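Summer Robotics Club Gallery
Posted Sep 3, 2020 by Hala Nassar
Filed under: Clubs & Teams, Student Projects

Well, the summer session of the Pollbridge Robotics Club has wrapped up, and I have been promising families a gallery page for long enough that a few of you have started asking me in the grocery store parking lot. Thank you for your patience! We met online from April on, so the work you'll find on this page was done in simulation, on kitchen tables and bedroom floors all over town, by students who had mostly never moved a robot arm of any kind before.

The project was called Telik, a name the students voted in during our second call (I was rooting for something else, but I was outnumbered). The idea was to take a two-armed robot, put it in a made-up living room and teach it to handle things you might find at home. Fatos Papadopoulos ran the programming half and I looked after the room building, which meant a great many evenings spent talking about sofas, floor lamps and how shiny a wood floor ought to be. I loved every minute of it.

We had 12 students this time, working in pairs, and each pair kept a notebook of what they tried. Fatos tells me the longest one ran to around 800 lines, counting the doodles. The younger pairs spent most of July on reaching – getting a gripper to a spot and keeping it there – and I think they came away with a real respect for how much their own elbows do for them every day.

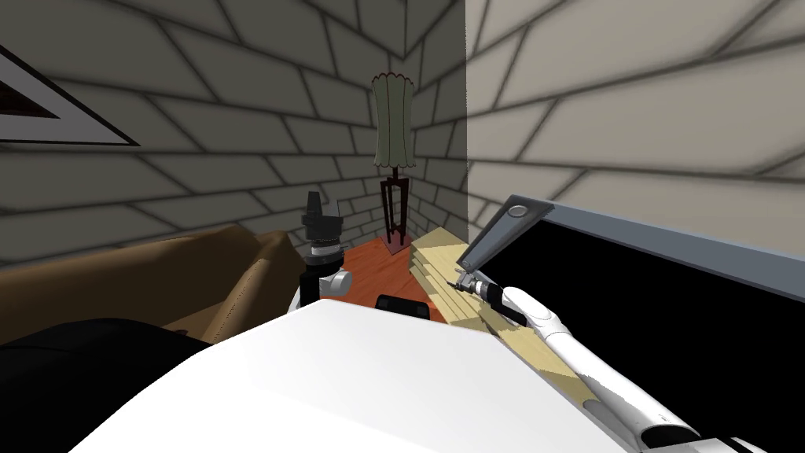

Gripper practice at the planks, with the second arm upright near the sofa. Simulated view from the Telik living room.

The brick walls were a student choice, and so was the lamp with the reddish-brown trim, which got more discussion than any line of code we wrote all summer. The planks went through several versions too, and I still have the early ones saved if anybody wants them for a project of their own.

Fall sign-up is open now, and we'll be meeting online again at 7 in the evening. Returning students can keep their old logins. If you have a notebook you'd like to share with the new group, please send it to Fatos or to me before the first call.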